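Workshop Notebook – Sturnbridge Laundry Bench
January 7, 2020
Entered by: Henrique Lobo

Subject: Handling rules for two-arm basket carries

The draft rules circulated in September have been revised following comments from the Castellanos group. The wording below applies to all carries on the Sturnbridge floor until replaced.

1. Both grippers shall be closed on the rim or a handle opening before the basket leaves its support. A basket held on one side only is to be set down again, never corrected in the air.

2. Carry speed is limited to 15 percent of the arm maximum. The earlier limit is withdrawn.

3. Gripper force is to start at 75 newtons and may be raised to 80 with a note in this book. Perforated plastic bends under the fingers, and a higher setting marks the rim.

4. Cable loops at the wrists shall be checked by hand through the full range of motion before each session. Cables lying on the floor are to be moved out of the travel path or taped down. This point was raised twice by Wistby and is now a condition for starting.

5. Clothing shall sit below the rim. Sleeves or straps hanging outside the basket are tucked in before the lift.

6. No person enters the reach of the arms while a basket is raised. The stop button stays with the operator – not on the desk.

Open items: Fiverari has asked whether rule 3 should cover soft-sided bags. I would prefer a separate sheet. The inspection interval for gripper pads is proposed at 300 carries; comments are requested in the margin, with initials. Tag numbers are still to be entered in the equipment list.

Basket with black and teal clothing, one gripper on each side:

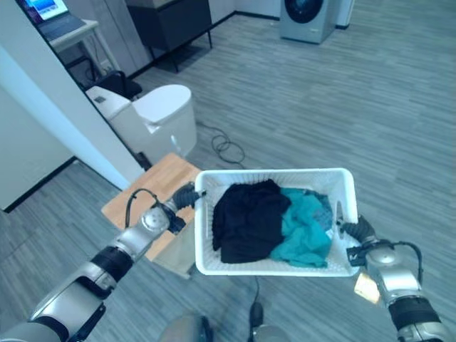

2 min read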